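Carb balance on the Lusero, again

InnesAitken
Finished the rebuild in November and she still hunts at idle. Carbs synced twice, new Dirkitz gaskets, plugs the colour of a decent biscuit. 83 quid so far and it sounds like a tractor clearing its throat.

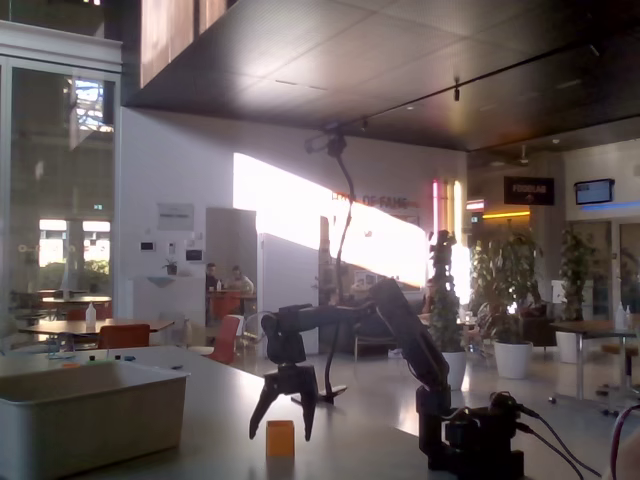 Ishbel Baird reckons it's an air leak at the manifold, and that syncing carbs over a leak is just a hobby.

calum_gunn
Disagree. The 1,718 cc engine always idled like that. Mine did from new and I blamed my wife's driving for years.

InnesAitken
It didn't do it before I took it apart, Calum.

calum_gunn
Then stop taking it apart.

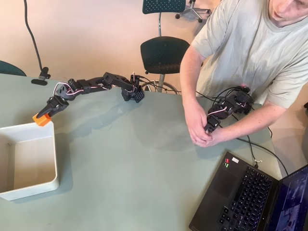 What idle speed should I be aiming for when it's warm? Whatever your handbook says, plus a bit if the cam's been changed.

Omar A
Spray a little water round the manifold joints first. Costs less than gaskets.

InnesAitken
Will try it tonight if the rain stops.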